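Kurkgate Repair and Reuse Workshop
Progress report to the Givlow Fund
4 Jul 2023

Prepared by Thoa Huỳnh, workshop manager

Period covered

This report covers the second half of the grant. It follows the same headings as the first report so the two can be read side by side. Spending is dealt with in the separate spreadsheet, which has already been sent.

What the grant pays for

The Givlow Fund supports the evening repair program at Kurkgate. The grant covers part of the rent on the ground floor, the wages of one part-time instructor, and consumables such as solder, glue, sandpaper and thread. It does not cover the Saturday-style drop-in sessions run by our neighbors upstairs, although we share a front door and a kitchen with them and people often confuse the two.

Sessions held

Sessions ran as planned except for two that were canceled when the boiler in the building failed. We offered places at later sessions to everyone who had booked, and most people took them. The landlord has replaced the pump and we have had no trouble with the heating since then.

The textile evenings are now the busiest part of the program. People bring coats with broken zippers, trousers that need taking up, and bags with torn straps. Ánh Lâm, our instructor, has changed the format so that the first half hour is a short lesson on one technique and the rest of the evening is open work. Attendance at the lesson was low to begin with. It improved once we posted the topic on the door and on the booking page.

Furniture repair has been slower. Chairs and small tables are the right size for the room, but people often arrive with wardrobes or sofas that we cannot take. The booking form now asks for measurements and we turn large items down by email before anyone rents a van. We should have done this in the first half.

The small appliance evenings are steady. Lamps, toasters and fans are the most common items. We still do not accept microwaves or anything that runs on gas.

The beginners' course

The grant agreement asked for one course of nine weekly classes for people with no repair experience. The course finished in the spring with 12 people enrolled. Two left early, one for a new job and one after moving away. The others attended most of the classes, and several now come to the open evenings to work on their own projects.

Feedback forms were handed out in the last class. The most frequent request was for more time on hand sewing and less on paint. Participants also asked for printed notes. Ánh has written notes for the first few classes and will finish the set before the course runs again.

One class on wood finishing did not go well. The room was too small for everyone to sand at once and the dust bothered people at the far tables. Next time the class will be split into two groups, with one group sanding in the yard and the other preparing their stain and cloths indoors.

Materials and storage

Donated parts and offcuts used to sit in cardboard boxes under the benches. They were hard to search and the boxes fell apart. We have moved to rigid bins and open shelving along the back wall, and sorting is now part of closing up each evening. Mixed items that have no obvious category are held back and sorted once a month.

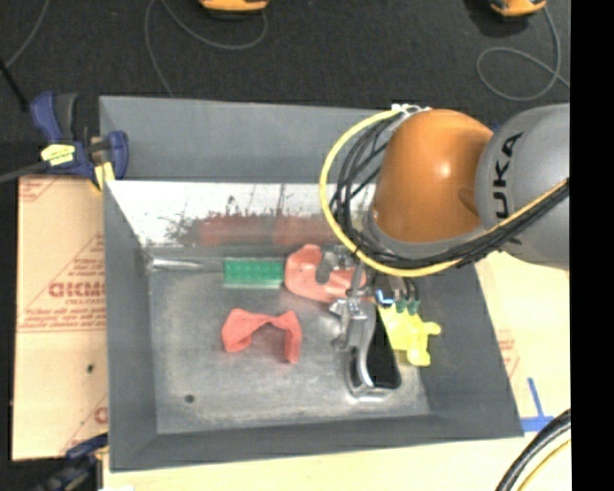 Gray bin with mixed items, including a green block.

We have also become stricter about what we accept. For a long time the workshop took almost anything that was offered, and a good deal of it was never used. We now publish a short list of wanted materials: plain cotton and wool fabric, working zippers, wood screws, hinges, plugs, and lengths of flex in good condition. Paint is accepted only in sealed cans. Clearing out the old stock took several evenings and filled roughly two skips, the cost of which came out of our own reserves.

The tool library

Borrowing from the tool library began during this period. Members sign tools out on paper cards, and the cards are entered into Lục, the stock program we started using last winter. Lục is adequate for tools but awkward for consumables, and we have gone back to a wall chart for those. The free version of Zivo, which we use for bookings, does not connect to it, so names have to be typed in twice. We have looked at paying for the full version and do not think the time saved would justify the fee at our current size.

Late returns are a small but regular problem. The sewing machines come back on time. The drills do not. We now send a reminder the day before a tool is due, and a drill cannot be renewed if someone else is waiting for it.

Staffing

Ánh Lâm has agreed to continue as instructor on the same hours. Her first aid certificate was renewed in the spring. I have taken over the ordering, which was previously shared between several people and led to duplicate orders of thread and a long wait for fuses.

Difficulties

The lease is our main concern. The landlord has told all the tenants that rents will be reviewed in August, and we do not yet know what the change will be. We have asked for a figure in writing and will pass it on when we have it. A modest rise could be met by increasing the suggested contribution at the open evenings. A larger one would mean giving up the side room, and the tool library would have to move into the main space.

The step at the entrance remains a barrier for wheelchair users. The portable ramp we bought is too steep to be used without help. A permanent ramp needs the landlord's permission, and we have raised it as part of the rent discussion.

Next steps

The workshop closes for a short break in the summer while the floor near the sinks is repaired. After that we plan to repeat the beginners' course with the changes described above, and to add a textile evening if the instructor budget allows it. We would like to move the unspent balance on the furniture line to textiles, and ask for the Fund's agreement to do so. The amount is shown on the second sheet of the spreadsheet.

Questions about this report can be sent to Thoa Huỳnh at the workshop.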